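Journals > Everyday Print and Reading > Articles > Section 4

We use cookies to remember your reading preferences. Accept | Manage settings

Reading time: 3 minutes

4. Where the instructions go

Having set out how the 269 packs were gathered, we can turn to the part of the study we enjoyed most: how makers divide a very small surface between words and pictures. Small packs are a wonderful place to watch this happen. A leaflet can run to a second page and a box has six sides, but a sachet has a front, a back and very little else. Every line of print on it has had to win its place.

We sorted the packs by where the directions for use were printed and by whether those directions were drawn, written or both. Of the 269 packs, 117 carried drawn steps of some kind. This was far more than we had expected from the older Kumia survey, which looked at household goods bought in two market towns and found drawings to be a rarity outside medicines. Our packs came from shops in Dridham and Marar, and the mix of goods was wider, so the two sets can't be compared line by line. Even so, the difference is striking — and rather cheering for anyone who has tried to follow directions in a language they don't read.

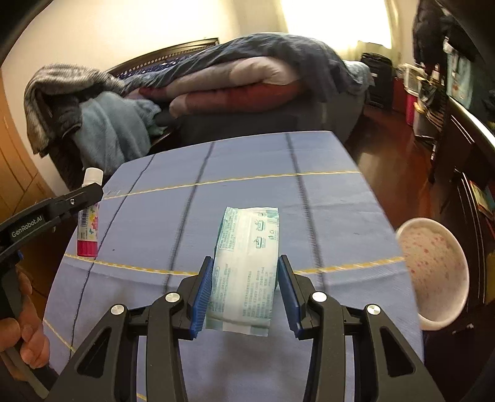

Figure 3. Soft packet with drawn and written matter on the same face.

Drawn steps face a problem that written ones don't, namely the order in which they are to be read. A numbered sentence tells the reader where to begin, while a group of small pictures has to rely on position. In our set the two common answers were the row and the column. The packet in Figure 3 uses the second, with its little teal drawings one above another at the upper right, showing a packet being opened and used, and columns of Chinese characters below them. We find the column the clearer choice on a tall pack, where a row of drawings must either shrink or wrap on to a second line. Wrapping was the cause of most of the wrong readings in our Tanness trial, described in Section 5, and it would be a delight to see it disappear.

The second question was how closely the drawings were tied to the text. On 69 of the packs with drawn steps, the same directions were also given in words, sometimes right beside the pictures and sometimes on the other face. Readers liked having both. Several told us that they looked at the drawings first and went to the words only when a step puzzled them, and this held for fluent readers as well as hesitant ones. We had gone in thinking of pictures as a help for people who could not manage the text. We came away thinking of them as the main directions, with the text kept in reserve.

Size matters too, of course. Some 600 short comments were collected during the trial, and small print was the complaint that came up most often. Drawings suffered less from shrinking than words did, up to a point: a hand pulling at a corner could still be made out when the sentence next to it could not. Arrows were the weak spot. Once an arrowhead had closed up into a blob, readers could no longer tell whether they were meant to tear, fold or press, and they tended to guess from the shape of the pack instead.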